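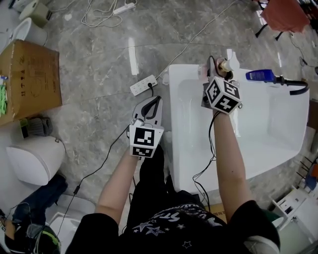
Grippers, taps and a very full showroom: my morning at Stunum's open day

I've driven past the Plavside bathroom showroom for years without going in, so it was a funny feeling to finally walk through the door for a robotics demo. Stunum had the floor for its March open day, and by 10 in the morning 116 of us had signed the sheet at the front (I was well down the second page).

The job on show was bathroom work. You hold a gripper in each hand, with a cube of black-and-white square markers at the base of each one, and you do the chore yourself while the system records how your hands move. The robot learns from that later on. When I got to the front, the right-hand gripper was closed on the tap of a big white washbasin sitting on the floor, and everyone around me had gone quiet to watch!

Duygu Tatlı, who runs the sessions, told me they want 2000 recordings before winter. "Taps are harder than they look," she said. "Every handle moves a bit differently, and people don't think about how they turn one."

Visitors could book a turn too. Mine lasted 30 minutes and my forearms knew about it afterwards — the grippers get heavy once you've been leaning over for a while. Nazmiye Sezer, who was coaching our group, kept telling me to slow down and loosen my shoulders. Fair call.

Stunum is taking the demo to Villanueva next, and bookings are open at the Plavside front desk. Wear comfy shoes, and mind the cords on the floor.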